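Chapter 4
Setting Up and Looking After a Two-Arm Handling Cell

What this chapter covers

4.1 The cell and its parts
4.2 Checks before power is applied
4.3 Setting the grippers
4.4 The table hold
4.5 The maintenance log
4.6 Common faults and their repair

By the end of the chapter the reader should be able to inspect a pair of two-finger grippers, set their opening and closing positions, carry out a shared hold with a second person, and record the result in a form that another technician can use. Readers who have not yet worked through the sections on emergency stops and safe speeds in Chapter 3 should do so before entering any cell.

Introduction

The earlier chapters treated the robot arm as a single machine. Much of the work now given to arms in furniture handling is done in pairs, and a pair brings difficulties of its own. Each arm may be in good order when tested alone and the two may still pull against each other when they hold the same object. A small error in one gripper, which would pass unnoticed when lifting a carton, will twist a rigid panel or drag it out of the other gripper.

The cell used throughout this chapter is known as Yeon. It stands in the training hall at Florkville and was put together for the handling of light tables and flat boards. It is a plain cell with few sensors, and most of what can go wrong with it can be found by eye, by hand or with a hexagonal key. The working instructions quoted here were written by Ratih Ginting and revised by Bok-nam Seol, who was responsible for the cell during its first period of service. They are printed with small changes of wording.

4.1 The cell and its parts

Yeon has two arms, each ending in a two-finger gripper. The fingers are moved by parallel linkage bars, so that the pads stay facing each other as the gap between them changes. A pad that meets the work at an angle will mark it and will hold it poorly, and for this reason the linkage deserves as much attention as the pad itself.

The base plate carries the finger assemblies and is held by hexagonal socket bolts. Further bolts stand at the upper ends of the linkage bars. The two groups are treated differently in service. Base plate bolts are checked at every full inspection and are seldom found loose. Linkage bolts move with the fingers, take the shock of every closing, and are checked at the start of each shift.

A small camera is fitted near the wrist and looks along the fingers towards the work. It is used for setting and for fault finding. Its view must always include both pads when the gripper is fully open; if one pad is missing from the picture, the camera mount has moved and must be put right before any other setting is attempted.

4.2 Checks before power is applied

The following checks are made with the drives off and the main switch locked. A technician familiar with the cell should allow some 15 minutes for them.

1. Walk round the cell and clear the floor of packing, offcuts and loose fixings.

2. Examine each pad for cuts, hardening and trapped grit. Wipe with a dry cloth. Solvent is not to be used on the pads.

3. Try each linkage bolt by hand with the correct key. A bolt that turns at all is to be removed, cleaned and refitted. It is not enough to nip it up and carry on.

4. Follow each cable from its connector along the link. It should lie in an easy curve with no flattening. Push the connector home and confirm that it does not rock.

5. Read the label on each wrist link and compare it with the entry in the log. Where the printing has become faint, order a new label and write the number in the log in the meantime.

Check 3 is the one most often shortened. When Duyên Cao reviewed the log for the first inspection period, she found that the entry "bolts all right" had been made at times when the key was signed out to another cell. The log sheet was then altered so that the technician must write down the key number beside the result.

4.3 Setting the grippers

Setting is done at reduced speed with one arm at a time. The second arm is parked with its brakes on. The technician at the control point, called the operator in the rest of this chapter, gives all spoken commands. The technician at the work, called the partner, may stop the cell at any time and need give no reason.

Open the gripper to its full width. Bring it up to the test part until the edge of the part lies in line with the gap between the fingers and stands clear of the base plate. The partner steadies the part by its edge and keeps the fingertips outside the closing path of the pads.

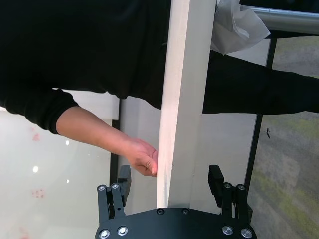

Once the part is steady, the operator closes the fingers in small steps and pauses after each one. Both pads should reach the surface at the same step. If one arrives early, the wrist is off centre, and the correction is made at the wrist and not at the finger. Beginners often try to cure the fault by raising the closing force. The late pad then pushes the part across until it meets the other, the hold appears sound, and the error is carried forward into every lift that follows.

When both pads meet the surface together, the operator stores the position. The fingers are opened, the arm is withdrawn, and the approach is repeated from the parked position 4 times. The stored value is accepted only if all the approaches agree within the limit given on the setting sheet. The procedure is then carried out in full on the second arm, even if the first needed no correction.

Gloves. The partner works with bare hands during setting, at reduced speed only. Loose gloves have been caught between pad and part, and the working instructions forbid them. Sleeves should be close at the cuff.

4.4 The table hold

The table hold is the acceptance test for the cell. It brings both arms and the partner together on one object, and it shows faults that single-arm setting cannot.

The table is placed so that its near edge faces the arms. Each gripper takes the near edge with one pad flat on the upper surface, the two arms being spaced well apart. The partner stands at the far side, facing the robot, and places one hand towards each far corner. The top must be bare. Nothing is to be stood on it, including the setting sheet.

At the operator's word the partner presses lightly on one corner and then on the other. The pads should stay flat on the surface. A pad that lifts along one side indicates a wrist that has been set at an angle; a pad that slides indicates low force or a dirty surface, and the surface should be wiped before the force is altered. The status ring on each visible joint should keep the same colour throughout. Any change is noted, even where the hold itself did not fail.

Bo-ram Seol, in her notes for trainees at Vullus, advises the partner to look at the pads during the test and to leave the joints to the operator. Two people watching the same thing will miss the same thing.

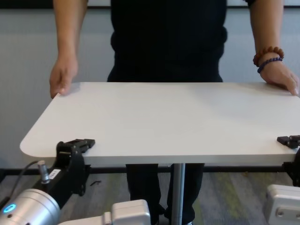

4.5 The maintenance log

Every inspection, setting and repair is entered in the log before the cell is returned to use. An entry states the work done, the part concerned, the reading before and after, the key or gauge used, and the initials of both technicians. Entries are numbered in one run for the life of the cell, and numbers are never used twice.

Entry 1439 is reproduced in many training courses as a model of its kind. It was made in January by Ye-rin Gil and reads: "Left gripper, outer linkage bolt turned under key. Removed, thread clean, refitted. Single-arm setting repeated, no change. Table hold repeated, pad flat at both corners. Right gripper checked, nothing found." The last sentence is as useful as the first. It tells the next reader that the right gripper was examined on the same occasion, and so fixes a date from which any later looseness must be counted.

Opinions may be entered, but they are marked as such. "Pad worn" is an opinion unless a thickness is given.

Terms used in this chapter

Closing path: the space swept by the fingers between fully open and fully closed.

Parked position: the fixed position to which an arm returns between tasks, with brakes applied.

Setting sheet: the sheet, kept with the log, on which the limits for each gripper are recorded.

Table hold: the shared test described in section 4.4.

Before reading further

The reader should obtain a blank log sheet and copy entry 1439 into it, leaving empty any column for which the entry gives no information. The completed sheet will be needed in section 4.6, where the Zimerel fault chart is introduced and the same bolt is found loose a second time.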